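Home | Projects | Reports | Grants | About | Contact

Sumerura viewer: progress report to the Latberg Digital Fund

Period covered: March to June
Prepared by the Larnia project team

We're very pleased with where this one has landed. When we last wrote, the viewer could load a model and spin it around, and that was the lot. It now handles large scanned scenes in an ordinary browser, on the kind of laptop a school library lends out, and we've been grinning about it for weeks.
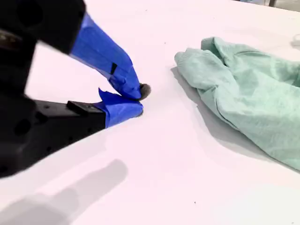
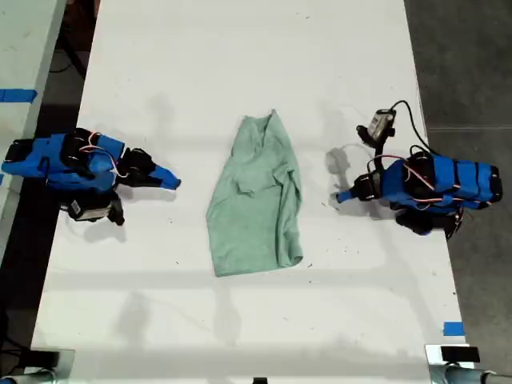

What we said we would do

The grant covers a free, open source viewer for 3D models of local heritage sites, with a small converter (Lagman) that takes whatever a museum happens to have and turns it into something the web can use. For this period we promised streaming of large meshes, a first go at colour correction, and a public test build. Streaming and the test build are done. Colour correction is partly done, and there's more on that further down.

Streaming

This was the big one! The old loader fetched the whole file before it drew anything, so anyone on a slow connection stared at a grey box. The new loader splits each model into tiles and fetches a rough version first, then fills in detail wherever the camera is pointing. If you zoom in on a doorway, the doorway sharpens and the roof can wait.

Our main test model is the Latberg woolshed, built in 1873 and scanned inside and out. It used to crash the tab on older tablets. It now opens on all 8 of the devices in our test cupboard, including the tablet with the cracked corner that we'd more or less given up on. Movement is still a bit jerky on two of them when you turn quickly near the rafters, where the tiles are small and there are a lot of them. We have a fix in mind – merging neighbouring tiles at export time – and it's first on the list for next period.

Lagman converter

Lagman has had a good tidy-up. It reads five input formats, up from two, and it now tells you what went wrong in plain words when a file won't convert. Previously you got a line number and a shrug. The most common problem in files sent to us is missing textures, usually because someone moved the folder after exporting, so the converter now lists each missing texture by name and carries on with a plain grey stand-in.

We also changed how it handles units. Some scans arrive in millimetres and some in metres, and one arrived in feet (we think). You can now set the unit when you convert, and the measuring tool in the viewer picks it up.

Colour

The colour work is behind. Scans made over several days have patches where the light changed, and blending those patches is harder than we'd allowed for. Our current method does well on stone and brick and poorly on timber, where it smears the grain. Rather than ship that, we've left it switched off by default and put a checkbox under Advanced for people who'd like to try it. We expect to need one more period to get it right, and we can absorb that within the existing budget.

Public test build

The test build went up in May and the feedback has been terrific. People asked for keyboard controls more than anything else, so we moved those forward and they're in. Arrow keys orbit, plus and minus zoom, and Home puts you back at the start. Screen reader labels for the menus are in too. Labels for the annotation pins are still to come.

Money and time

Spending is on track. We came in under on hosting, as tiles compress better than we'd guessed, and over on testing hours. We'd like to move the unspent hosting money across to testing and would appreciate your okay in writing.

Next period

- Merge small tiles on export
- Finish colour blending for timber
- Annotation pin labels
- Write the setup guide for small museums, with a sample model to practise on
- Version 1 of Lagman, packaged for download

The latest build of Sumerura is on the Projects page, and we'd love you to have a fly around the woolshed before we next catch up.

Related reports
Sumerura viewer: first progress report
Choosing a tile format for Sumerura
Lagman release notes
Scanning the Latberg woolshed

Contact the Larnia project team | Copyright Larnia | Back to top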